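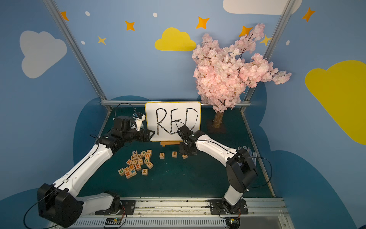

Pramila Bhardwaj wrote back to my last post to ask whether you have to be good at spelling to join in, and whether it's okay to come if you haven't touched an alphabet block since you were four. No and yes, in that order!

So let me do the call properly this time. I'm looking for 16 adults to come and spell things with wooden alphabet blocks at the Plinddale rooms in December. Each session goes like this: a short word gets written on a little whiteboard, the whiteboard goes up on its easel, and you dig through the pile for the letters and set them out in a row in front of it. RED is our usual warm-up word. After that they get longer, and a bit meaner (I'm fond of words with double letters, sorry in advance).

I'm putting together a set of word games called Samonte, meant for families and for grown-ups learning to read English, and I need to find out which words are fun to build and which ones make people sigh. I've played it with my own relatives so often that they've stopped being polite about it — I need fresh people.

Who can come: anyone 17 or over who can sit at a table for an hour and a half. English doesn't have to be your first language, and I'd love to have a few people for whom it isn't. If small letters are hard on your eyes, bring your reading glasses. If you mix up your letters, or always have, please do write, you're very welcome.

What you get: a $20 gift card per session, tea or coffee, and a copy of the finished game when it's ready. You can sign up for one session or as many as 4. Parking is free behind the Galovness building, and the bus stops right across the street.

What I'll ask of you: play, grumble out loud when a word annoys you, and fill in one page at the end. I'll take notes while you play, and your name won't go on them.

To sign up, leave a message at the Flendovon front desk with your name, a phone number and whether mornings or evenings suit you better. Please get in touch by November 22, 2020. I'll call everybody back myself, though it may take me a couple of days — I'm slow on the phone and I like to chat.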